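Baltex to open walk-in blood pressure service in Geltska and Bouazza

Two-year programme will offer free checks, home monitors and follow-up support to adults aged 40 and over

Baltex, the community health charity, has today announced a two-year programme of free blood pressure checks and home monitoring for adults in the Geltska and Bouazza districts. The service, which will be known as Gendis, opens to the public in September and will run alongside existing general practice and pharmacy provision in both districts.

Gendis is intended for people aged 40 and over who have not had their blood pressure measured in recent years, and for those who have been told that their reading is higher than it should be but who are not yet receiving treatment. No appointment or referral will be needed. Adults under 40 with a family history of high blood pressure, stroke or kidney disease may also attend.

High blood pressure, or hypertension, rarely causes symptoms. Many people who have it feel entirely well and learn of it only when they are being seen for something else. Left untreated over a long period, it places strain on the heart and blood vessels and raises the risk of heart attack, stroke, heart failure, kidney disease and some forms of dementia.

Tianyou Xie, Chief Executive of Baltex, said:

"A blood pressure check takes a few minutes and does not hurt, yet a great many people in our two districts go for years without one. Some find it difficult to get time off work. Others do not wish to trouble their surgery when they feel well. Gendis has been set up with those people in mind, and I would encourage anyone who is eligible to come in once the doors open."

How the service will work

Checks will be offered at two permanent sites, one on the ground floor of the Geltska Health Centre and the other at the Bouazza Library. Both will open from 8am until 7pm on weekdays, with a shorter session on one weekend morning at each site. A travelling team will also visit workplaces, places of worship and sheltered housing schemes by arrangement.

On arrival, visitors will be asked to sit quietly for five minutes. Three readings will then be taken from the upper arm, with a short interval between each, and the lowest of the last two will be recorded. Visitors will also be offered a pulse check, as an irregular pulse can be a sign of atrial fibrillation and can affect the accuracy of some automatic monitors.

Anyone whose reading falls within the normal range will be given a written record of the result and advised when to have it checked again. Anyone whose reading is raised will be offered a monitor to use at home for seven days. Readings should be taken twice each morning and twice each evening while seated, and written down on the card supplied. Visitors whose reading is very high, or who report chest pain, breathlessness, confusion or changes in their vision, will be directed to same-day medical care.

A total of 394 home monitors has been bought for the programme, in four cuff sizes. Cuff size matters a good deal: one that is too small for the arm will tend to give a reading that is too high, and one that is too large may give a reading that is too low. Staff will measure each borrower's upper arm before a monitor is issued.

Dr Xiaoyan Lei, Clinical Lead for Gendis, said:

"It is quite common for a person's blood pressure to be higher in a clinic than it is at home. The reverse also happens, and is easily missed. A week of readings taken in the person's own surroundings gives their doctor a much firmer basis for deciding whether treatment is needed. We will be sending every completed card to the person's own practice, with their consent, and we will telephone each borrower to make sure that they have understood the result."
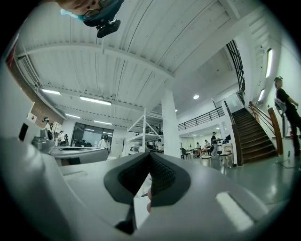
Support after the check

Visitors with raised readings will be offered up to six sessions with a health adviser, held either in person or by telephone. The sessions will cover salt, alcohol, physical activity, weight, sleep and smoking, and will be arranged around the circumstances of each person. Family members and carers are welcome to attend.

Particular attention will be given to salt. Adults are advised to eat no more than 6g a day, the equivalent of a level teaspoon, and much of what we eat is already present in bread, breakfast cereals, sauces, cheese, processed meats and ready meals. Advisers will help visitors to read food labels and to find lower-salt versions of the foods they usually buy. Visitors with kidney disease, and those taking certain blood pressure medicines, will be reminded to speak to their doctor or pharmacist before using salt substitutes containing potassium.

Cookery classes will be held monthly in Bouazza, with 20 places available at each. The classes are free and ingredients will be provided. A walking group will meet weekly in Geltska, following a level route suitable for people who have not exercised for some time.

Thanakorn Wiriya, Head of Community Services at Baltex, said:

"Small changes can bring blood pressure down, and for some people they may be enough to delay or avoid the need for tablets. For others, medicine will be the right course, and there should be no sense of failure in that. Our advisers will support people in both positions, including those who have been prescribed treatment and have stopped taking it because of side-effects or because they felt no different."

Anyone already taking medicine for high blood pressure should continue to do so unless advised otherwise by their doctor, nurse or pharmacist.

Training and recruitment

Baltex is recruiting nine members of staff for the programme, comprising two nurses, five health advisers and two administrators. Applications are open until the end of the month. Previous clinical experience is required for the nursing posts only, and full training will be given to health advisers.

The charity will also train 200 people living or working in the two districts to take blood pressure readings correctly and to tell others about the service. Training will be delivered over two half-day sessions. Those taking part will not give medical advice and will be supervised by a member of the nursing team. Hairdressers, taxi drivers, shop staff and faith leaders are among those being invited to come forward.

Raed Nassar, who owns a barber's shop in Bouazza and has agreed to join the first training group, said:

"My father had a stroke at 58 and he had never had his blood pressure taken. I see the same men every three or four weeks, and we talk about everything. If I can mention this to them while they are in the chair, and some of them go along to the library and get it done, then I am very glad to do it."

Information for visitors

Visitors are asked to avoid caffeine, smoking and vigorous exercise for half an hour before a check, and to wear a short-sleeved top or a sleeve that can be rolled up easily. It is also helpful to use the toilet beforehand, as a full bladder can raise the reading. A list of current medicines should be brought where possible.

Both sites have step-free access, and a hearing loop will be fitted at each. Interpreters can be booked by telephone with two working days' notice. Printed information will be available in large type and in five languages.

Home monitors are lent free of charge and no deposit will be taken. They should be returned to either site within ten days so that they can be cleaned and checked before being issued again.

Review of the programme

Progress will be reported to the Baltex board every six months. The reports will set out how many people have attended, how many had raised readings, and how many of those went on to be seen by their practice. A summary will be published on the charity's website. No information that could identify an individual will be included.

Guangming Cheng, Chair of Baltex, said:

"The board has committed two years of funding to Gendis and will look closely at the results before deciding what should follow. We are grateful to the practices and pharmacies in both districts for the advice they have given during the planning of the service, and to the library staff in Bouazza for making room for us."

ENDS

Notes to editors

1. Baltex is a registered charity providing community health services, including foot care, falls prevention and support for people living with long-term conditions.

2. Blood pressure is recorded as two numbers, in millimetres of mercury (mmHg). The first is the pressure when the heart beats and the second is the pressure between beats. A clinic reading of 140/90mmHg or higher, or an average home reading of 135/85mmHg or higher, is generally considered to be high. Slightly different thresholds apply to people aged 80 and over.

3. Gendis does not replace routine care. People who are pregnant should contact their midwife or maternity unit about blood pressure.

4. Tianyou Xie and Dr Xiaoyan Lei are available for interview. Requests should be made to the Baltex press office between 9am and 5pm.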